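Learning to pack for a long weekend

15 May 2019

When I moved to Utcombe I had two big suitcases and no idea how people here travel. In my country we pack for a visit as if the house of our relatives could burn down while we are there. We bring bedding, food, medicine, a second coat. My first trip from Utcombe was for three nights and I carried so much that the driver of the bus asked me if I was moving away.

Since then I have tried to become a person with one bag. It took me longer than learning to drive on the left.

The first thing I changed was shoes. I used to take three pairs and I wore one. Now I wear the heavy pair on the journey and I put one light pair in the bag, with socks pushed inside them. If it rains the whole time, then my feet are a bit wet and I survive.

The second thing was the bathroom bag. I bought small bottles in the market, 2 pounds for the set, and they leaked on my good shirt in Shboul. I think the lids were bad from the beginning. After this I went back to a bar of soap in a tin, like my grandmother used, and I wash my hair with it also. My hair does not complain so much as I expected.
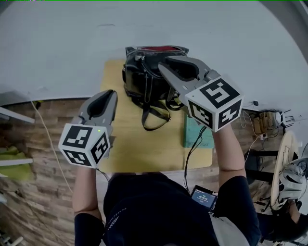
Clothes are still the difficult part. I read many articles where they say that you should roll everything, and other articles where they say that rolling is a mistake and you must fold. I have tried both. For trousers I fold, for T-shirts I roll, and jumpers go at the bottom as they are. What helped me more was to put the clothes on the bed the evening before and then go away and cook dinner. When I come back, I always see one thing that I will not wear. Last time it was a green waistcoat which I have now taken to five towns and never put on.

I must also say something about books. I am not able to leave the house without a book, and for a train I want two, because what if the first one is boring? In July I went to Skolel with a novel of 500 pages and I read 42 of them. It was a good novel, but the window was better. The line goes along the river for a long time and there were herons standing in the water. Now I take one thin book and a pencil.

Food I have not given up. I know there are shops at the stations, but a sandwich there costs what I would pay for a proper lunch, and the bread is always cold. I make flatbread with egg and pickled pepper and I wrap it in a clean tea towel. The towel is useful afterwards for many things.

My next trip is to Drindo, four nights, and there will be a dinner where I have to look respectable. This means a jacket, and a jacket is the enemy of the small bag. A colleague told me to turn it inside out and fold it at the shoulders. I practised yesterday and it looked terrible, so perhaps I will wear it on the train and be too warm. If you have a better method, please write it in the comments. I leave on the first bus and I would like to try it before then.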